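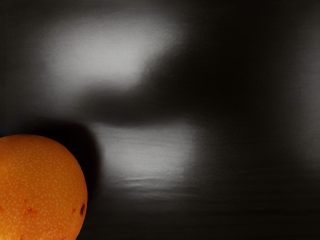 The Radedness grading fault

The Radedness grading fault was a failure in the fruit-sorting robots of the Zarton packing house, in which a picking arm trained almost wholly on rendered pictures of oranges began to treat shadows and reflections as part of the fruit. It is remembered among people who work with farm machinery chiefly for the slow and rather roundabout way in which it was found, and for the changes it brought to how such arms are tested before they are let near a working line.

Background

Zarton, a family packing house on the edge of the town of Radedness, had for many years graded its oranges by hand. When it took on its first sorting arm, a model known as the Arno, the supplier Simard offered to teach the machine with computer-rendered fruit, which was a good deal cheaper than photographing real crates through a whole season. The rendered set held 2,033 oranges, many of them given dark spots, red flecks and streaks of the sort a grader would want to catch, and most of them resting on a black, slightly shiny surface much like the rubber belt at Zarton.

The fruit in these pictures was often shown only in part, with the remainder lying outside the view, so that the arm would learn to judge an orange before the whole of it had come past the camera. Yaroslav Holovko, who looked after the rendering work at Simard, was fond of this idea and defended it warmly in later years, and it is fair to say that it served the machine well in its early weeks.

The fault

Trouble began in May, when the belt was replaced with a newer one that had a glossier finish. The overhead lamps now threw broad grey reflections on to it, and beside each orange lay a deep shadow that followed the curve of the skin. In the rendered pictures a shadow of this kind had a soft outer edge with a hint of reddish brown in it, and the Arno had come to read that tint as the rim of a bruise. Sound fruit was therefore sent down the chute for juicing, a little at a time, and as the juice trade was good that spring the loss passed without remark.

The more serious side of the matter was one of safety. Believing the fruit to be wider than it was, the arm opened its fingers further and reached past the orange, over the guard rail at the side of the belt. Harpreet Penner, a line worker, was struck on the wrist while clearing leaves from the rail. She was bruised, happily no worse than that, and was back at the line within 2 days.

Inquiry

The inquiry was led by Nokuthula Nkuna, an engineer who had spent much of her working life on bottling plants and had never before dealt with fruit. She asked for the juiced oranges to be held back and looked over by hand, and of almost 3,000 pieces put by in this manner the greater part proved to be perfectly good. Her report, dated 2019-11-25, laid the blame on the way the rendered shadows had been coloured, and also on the guard rail, which she thought had been set too near the belt from the beginning.

Themis Sfakianakis, then the manager at Zarton, accepted the second finding readily and the first with some grumbling, having been told by more than one visitor that the belt alone was at fault. A trial with the old belt put back showed fewer wrong gradings, though by no means none, and the argument was allowed to rest there.

Changes made

Simard added photographs of real fruit, taken on both kinds of belt, to the teaching set, and gave its rendered shadows a plain grey edge. The arm's reach was limited by a fixed stop, and the rail was moved outwards by the width of a hand. Zarton also set up a light curtain, which halts the arm whenever anything crosses the rail, and a grader was asked to check a crate of rejected oranges at the start of each shift. Pacita Buenaventura, who held that post for nine years, kept a notebook of her findings, and it is now lent to new starters at the packing house.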